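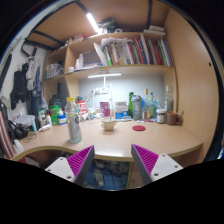
Changing the finger pads on the Plunis hand gripper is a ten-minute job according to the Jurkard sheet. Allow longer. The sheet also says to judge wear by the color of the pad, and I don't trust that: a pad can stay bright magenta long after the ridges have stopped gripping. Look at the ridges themselves, on the side that faces the other finger, and do it with the fingers wide open over a desk with decent light.

## 4. Replacing the pads

1. Switch the gripper off and pull the battery lead. The sheet skips this.
2. Undo the screws in the white finger mount. Work on one finger at a time.
3. Peel the old pad away from the grey inner edge, starting at the tip.
4. Wipe off the old adhesive. The cleaner in the kit (part 483) leaves a film – plain alcohol does better.
5. Press the new pad on with its ridges facing the opposite finger. Hold it for 49 seconds if you believe the sheet. I clamp mine overnight.
6. Refit the mount and repeat on the other finger.

**Caution:** Do not overtighten. The mounts are plastic and the screw holes strip easily.

**Note:** Jurkard rates a pair of pads for 1150 grasps. Malte Hagedorn and I have never had two pairs wear alike, so treat that number as marketing.

## 5. Checking the result

1. Close the fingers slowly by hand. The pads should meet along their full length.
2. If they touch only at the tips, loosen the mounts and start again. The "self-aligning" feature will not fix it.
3. Run the width calibration before you record anything.

Yufang Liang keeps the spare pads.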